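Ballerbridge finds its missing parking meters

BALLERBRIDGE, 2020-08-04 — The city has located 447 of the 719 parking meters it has been billing itself for maintaining, a result the public works office described in its report as "encouraging."

The count, ordered in May after a budget clerk asked where Linden Street's meters were and was told there was no Linden Street, took three months and two sets of maps. The first set showed the downtown as it was before the bypass.

Evaristo Carrillo, who runs the parking division, told council members that the remaining meters should be thought of as "unconfirmed." Pressed on what that meant, he said some had probably been removed during sidewalk work and others might be behind hedges. 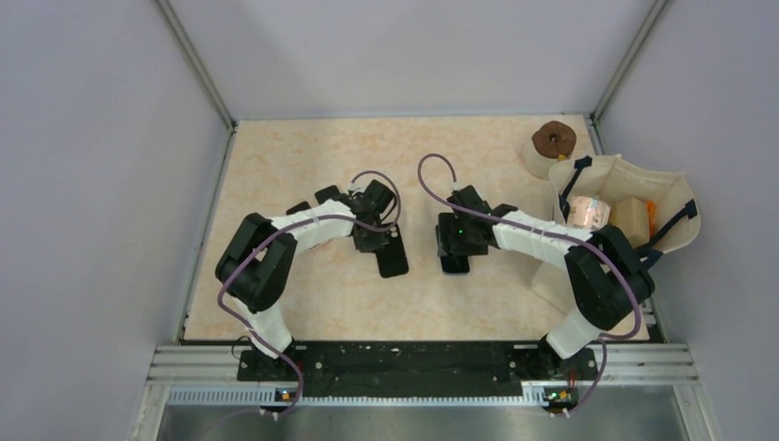 Maintenance has been handled since the last contract round by Darnadix, which is paid per meter per year. The company said it services every unit on the list it was given and would welcome a shorter list, provided the fee stayed the same.

Council member Hájek asked whether drivers had been ticketed at meters that do not exist. Carrillo said he was aware of 2 such cases, and that both drivers had paid.

The council voted to keep the current rate of 75 cents an hour and to take up the matter of refunds at a later meeting. Parking outside city hall was free during the session, as the meter there was out of order.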